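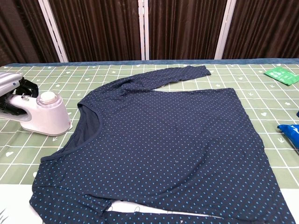

Garment Preparation and Pressing: Progress Report to the Zabala Fund

Prepared by Mohammed-Awal Issahaku, Project Lead, Skekeo Clothing Reuse
July
Reading time: 4 minutes

1. Purpose of this report

This report sets out progress on the garment preparation strand of the Flistville clothing reuse project, which the Zabala Fund has supported with a grant of £2,650. It covers the period from the opening of the pressing room to the end of June. Work on collection and distribution is reported separately and is mentioned only where it affects preparation.

2. Background

Before the grant, donated clothing was sorted and hung without being pressed. Partner organisations told us that many garments reached them creased and that a proportion were set aside by the people they were meant for. The application therefore proposed a dedicated pressing room, a written method for each type of garment, and training for those carrying out the work.

3. Work completed

The pressing room is in use on the ground floor of the Puner building. Two pressing stations have been installed, each with its own socket, a rail at the right-hand side and a shelf for garments awaiting attention. The electrical work was inspected before either station was used.

A total of 23 people have completed the pressing course. The course is taught over two mornings and covers reading care labels, setting the iron, laying out, pressing and hanging. Each person is observed on three garments before working alone. Two people who began the course withdrew because of changes in their working hours, and both have been offered places in the autumn.

Each station can now prepare up to 80 garments in a full session. Output is lower when a delivery contains many shirts and blouses with buttons, and higher when it is mainly plain tops.

4. Method for long-sleeved tops

The written method for long-sleeved tops was revised during the period. Navy tops with a small pale blue spot, like other dark patterned clothing, are now included in the guidance for dark fabrics. The sequence is as follows.

The top is laid front upwards on the green surface and the body is smoothed out to its full width by hand. The neckline is settled into its natural curve without being pulled, as bands on scooped necks stretch easily and do not always recover. The body is pressed first, working from the neckline towards the hem. Sleeves are then drawn out one at a time. Particular attention is given to the shoulder seam, where folds tend to gather, and the sleeve is finished at the cuff.

Dark fabrics are turned inside out before the iron is applied if the label advises it, or if a test on the inside of the hem leaves a shine. Knitted fabrics are pressed by lifting and lowering the iron. Any clips or tag fasteners are taken off and placed in the dish at the station before pressing begins.

The earlier version of the method began with the sleeves. Trainees reported that the finished sleeves were creased again while the body was being moved, and the order was changed in response.

5. Difficulties encountered

The room becomes uncomfortably warm when both stations are in use in the afternoon. Sessions have been moved to begin at 8.30 a.m. and a second window has been released, having been painted shut. This has improved matters, although further ventilation may be needed next summer.

Care labels are missing from a number of donated garments. These are pressed at the lowest setting after testing, and are placed on a separate rail for a second check. The process is slow and the separate rail is frequently full at the end of a session. A simple guide to recognising common fabrics by touch is being drafted.

Delivery of replacement covers for the pressing surfaces was later than agreed. The supplier has since met the order in full and no sessions were cancelled.

6. Expenditure

The grant has been spent on the pressing stations, electrical work, rails, covers and course materials, in line with the approved budget. A small underspend on printing was moved to the purchase of hangers, with the written agreement of the Fund's grants officer. Receipts and the signed inspection record are enclosed with the paper copy of this report.

7. Next period

The autumn course will be offered once the timetable for the Puner building has been confirmed. The fabric guide will be tested by current trainees before it is printed. We also intend to ask partner organisations for comments on the condition of garments received, using a short form returned with the empty rails.

The Fund is asked to note the change to the method in section 4 and to confirm whether a visit to the pressing room would be welcome before the final report is submitted.

This website uses cookies to remember your preferences. By continuing to browse you accept our use of cookies. Manage settings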